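How to put up exit and safety signs in a small workplace

Posted January 13, 2022

When we moved our little office into the old Trestska building last November, I figured the signs would take me an hour. They took most of two days (and a second trip for adhesive). If you're about to do the same job, this should save you some walking.

First, walk the route before you buy anything. Start at the desk farthest from the door and go out as if you'd never been in the building. Every time you have to choose a direction, put a sticky note on the wall at eye level. Do it again from the restroom and the break room, then do the whole thing with the main lights off. My notes ended up in very different spots the second time around!

Next, check the rules where you live. Your local fire department or building office can tell you which doors need a lighted sign and which ones can have a plain one. Call them early, while you can still change the order. I ordered first and had to send two back.

Now for sizes. I bought the Sterilum rigid signs for the hallway and the Mornen stick-on ones for everything else. The hallway is 36 feet long, so I went for the bigger letters there and I'm glad I did.
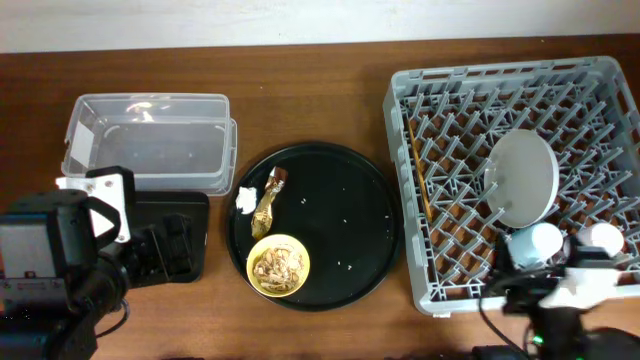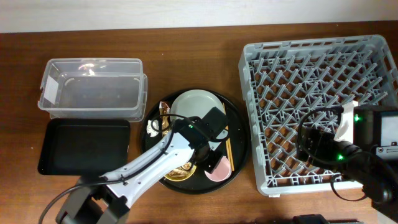
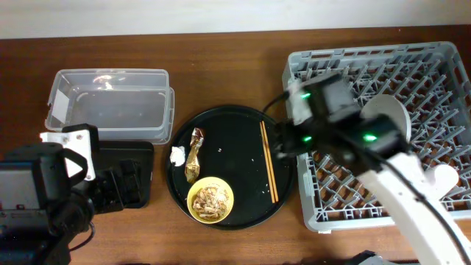
Before you stick anything up, clean the wall. I wiped each spot with rubbing alcohol and let it dry while I marked the next one. Hold the sign in place, put a level on top, and make two small pencil marks at the corners. Peel back just the top inch of the backing, line it up with your marks, then pull the rest down slowly with one hand while you smooth with the other. On painted brick the stick-on kind won't hold — use screws and wall anchors there.

For the elevator, the "use stairs in case of fire" sign goes right by the call button, where people are already looking. I had mine too high at first and moved it down. If you have more than one floor, do the same on each of them.

Stairwell doors get a sign on both sides, and the one inside should say what floor you're on. It's easy to forget that one.

Then make a list. Mine has 21 signs on it, with the spot, the type, and the date each one went up. I keep it taped inside the supply closet door and go around with it once a month, checking for loose corners and for anything parked in front of a sign. Coat racks are the worst for this. I've moved ours twice.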